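Molik revises home guide to storing hair accessories and small jewellery

Molik, the home storage company based in Promville, has issued a revised version of its guide to keeping hair accessories and small jewellery. It replaces a version that had been in use for three years and is aimed at people who keep these items in a bedroom drawer or a single box on a shelf.

The main change concerns the container. The earlier guide recommended a divided tray with fixed compartments. The new one recommends an open rectangular box with no dividers, shallow enough for everything to be seen from above but with walls tall enough to hold bulky pieces in place. Fixed compartments are now advised only for loose rings and stud earrings that have been taken off their cards.

Calum Forsyth, who edited the revision, said the old advice had been written around jewellery alone. "A compartment that fits a pair of studs is no use for a scrunchie or a tulle bow," he said. "People were filling the small sections and then putting the large pieces on top, so the small sections could not be reached."

Molik said it had received 65 written comments on the earlier version. Nearly a third dealt with fabric items, most often bows that had lost their shape and headbands that had been folded flat. The rest covered tangled chains, missing earring backs and damage to glossy beads.

Under the new guide, contents are emptied on to a plain bed sheet or towel before sorting. A mattress covered with a sheet is described as suitable, as small metal parts do not roll on it and are easy to find by hand. Hard table tops are not ruled out, but the guide asks for a cloth to be laid over them first.

Items are then placed in the box in order of size. Large soft pieces go in along the back wall. A fabric headband should be stood in a loose curl and not pressed flat, and bows should have nothing heavy laid across the loops. Scrunchies can be used to fill a corner, where they help to stop the softer pieces from shifting when the box is carried.

Metal snap clips should be stored closed. The guide accepts that they may lie on or next to pom-pom clips, but warns against leaving them open on tulle or other net fabric, where the end of the clip can catch. Claw clips are treated separately. Their teeth take up more room than any other part of the collection, and the guide suggests putting them in last, after the remaining space can be judged. Spiral clips are also left until the end.

Earrings sold on a card should stay on it. If the card came in a clear plastic sleeve, the sleeve should be kept as well, with the card returned to it after use. Drop earrings on thin chains are to be stored so that the chains hang in one direction. Forsyth said this was the point most often raised by readers.

"The card is dull packaging, but it holds the pair together and it keeps the backs on," he said. "We used to tell people to throw it away, and that was poor advice."

The section on linings has been cut down. A single sheet of coloured paper trimmed to fit the bottom of the box is now considered enough. Bright colours are preferred, on the grounds that clear petals, pearl beads and small studs are hard to pick out against white or grey. Felt and velvet linings have been dropped from the list after complaints that they hold fluff and stray hair. Paper should be changed when it creases or marks.

The guide also deals with clips that combine clear plastic and pearl beads. These should be wiped with a dry cloth before they are put away and kept clear of the teeth of claw clips. Hairspray residue is named as the usual cause of a cloudy finish. Warm water with a little mild soap may be used on the plastic, but soaking is not advised where beads have been glued on.

Cosimo De Luca of Posuseo, a shop in Promville that sells hair accessories and repairs them, was asked to read the text before it was issued. He supported the move away from dividers but asked for a clearer note on sunlight. As a result, the guide now says that an open box should not be left on a window sill — pale peach and pink fabrics were the ones he mentioned as most likely to fade.

De Luca said he would have gone further on moisture. "Anything put back while hair is still damp will mark the paper and, in time, the metal," he said. "I would leave fabric pieces out overnight." The final text asks for 10 hours in a dry room for fabric and makes no recommendation for plastic.

A short section on matching lids has been held over. Molik said tests with its Mollah box, which has a loose lid, had not been completed. In the meantime it advises covering an open box with a clean cloth if it is to be stored under a bed.

The revised guide runs to 19 pages and is available in printed form from the company's Promville office, which opens at 9am. Copies of the earlier version will be withdrawn from the counter in September. Comments on the new text can be handed in at the same address or sent by post, marked for the attention of Calum Forsyth.

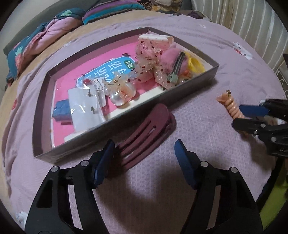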